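The great pencil case clean-out

November 2022

I have a confession. I love stationery far more than a grown adult with a perfectly good laptop should. New notebooks, old pencils, that one pen that glides along like it's on ice - all of it makes me happy. So when I decided it was time to sort out my pens, I wasn't dreading it in the slightest. I put the kettle on and got stuck in!

The trigger was a trip to Pedgate, the little stationery shop two doors down from the bakery in Salem. I'd gone in for one pad of paper (one!) and came out with two pads, a roll of washi tape and the realisation that I had nowhere at home to put any of it. My desk drawer hasn't closed properly since January. Something had to go.

My method is very simple. Everything comes out onto the table, every single thing gets tried on a piece of scrap paper, and only the ones I really enjoy using get to go back in the case. If a pen skips twice, it's out. If I have to scribble in circles to get it going, it's out. I'm a soft touch about most things in life, but I'm ruthless about this.

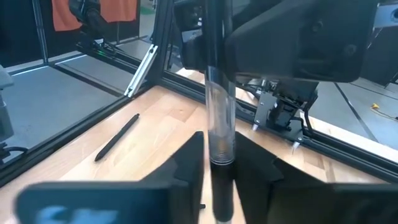
Clear barrel up top, black down below. I'm a sucker for a pen you can see into.

I think it's the little workings I love. As a kid I used to take my pens apart under the desk at school, and I'd lose the spring every time - straight across the classroom floor and gone. My favourite pen as a teenager was a Pristetti, which I saved up for over a whole summer and then left on a bus. I still look for its colour whenever I'm in a shop (a sort of greeny grey, if anyone has seen one).

Black pens are my weakness, and they're also the hardest to sort. They all look alike until you write with them, and then one is scratchy, one is gorgeous and one is somewhere in between. I line up my favourites by how they feel on cheap paper, which is what I use most days anyway. 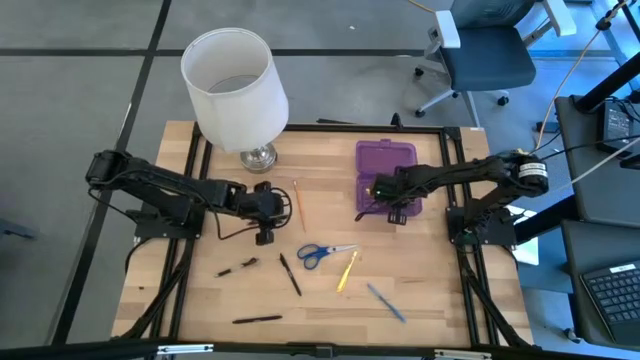

Colours are a different story. I like to have a few on hand for marking up my diary, and my system has been the same for years: yellow for birthdays, light blue for appointments, orange for anything to do with the garden. It probably makes no sense to anybody else, but I can glance at a page and know what kind of week I'm in for. My diary is an Ollero with 400 pages, and I've written on nearly every one of them.

Scissors are the other thing I can't be without. I don't care for fancy ones. Give me a plain pair that fits my hand, and keep them well away from the wrapping tape, because sticky blades drive me up the wall.
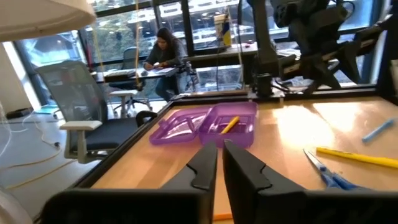

A hard case with a proper lid beats a zip pouch any day, in my opinion. I used pouches for years and the bottom of every one was grey with pencil dust and bits of eraser. With a hard case you give it a rinse, leave it on the rack to dry and it's good as new. Pencils go in first, then pens, and the scissors live in the drawer if there's no room.

Next up is the notebook shelf, and I have some 548 loose sheets to go through before I even get to the notebooks themselves. I'm quite looking forward to it! If you have a favourite black pen, please leave it in the comments. I've got room for one more.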